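Apr 19, 2022. Notebook, news desk tools, entry by Ifeanyi

Morning: continued with the incident clustering for the wire reports. The task is the same as last week, to put together the short agency items that speak about one event (a bus attack, a roadside bomb, a shelling) and to keep the casualty numbers of each version with the hour it was published.

Input today is the November export, 1,898 items. After removing the exact copies we have 1,460. Clusura still breaks on items with two datelines, it takes only the first one. I have made a small patch, Octavio please look at it before it goes to the main branch.

Problems I noted:

- Local time and GMT. When an item gives both, the parser saved both as separate events. Fixed, it now keeps GMT and puts the local time in the notes field.
- "At least 17 killed" and, in a later item, "20 killed". The old rule took the higher number and threw away the first. I changed it so that both stay, with the source. Hannelore is right that the editors want to see how the number moved.
- Wounded and killed in the same sentence. Still bad. If the sentence says "several others", the field must stay empty, but Clusura writes 1. I don't know yet where it comes from.
- Spelling of town names. Domingo's list helps a lot but it has no entries for the smaller villages.

Talked with Facundo after lunch about unnamed sources. He wants a flag for "military source, unnamed" different from "state agency". I agree, but then we must read again the items which Hannelore has labeled already. Not decided.
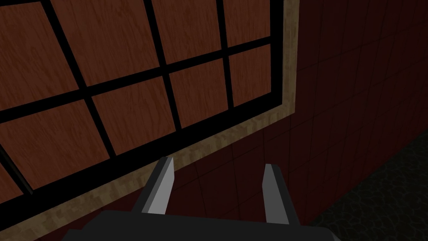
*Render: wood-grain panel with black bars, red tiled wall, two-fingered gripper in front.*

Afternoon: ran the full set again with the patch. Run finished without errors, log is in the Trirkitz folder. Two clusters are clearly wrong, they join a checkpoint attack with a funeral report from the next day. I think the time window is too wide.

To do:

- make the window shorter and compare
- find the "several others" bug
- ask Domingo for the village names
- Octavio: review of the dateline patch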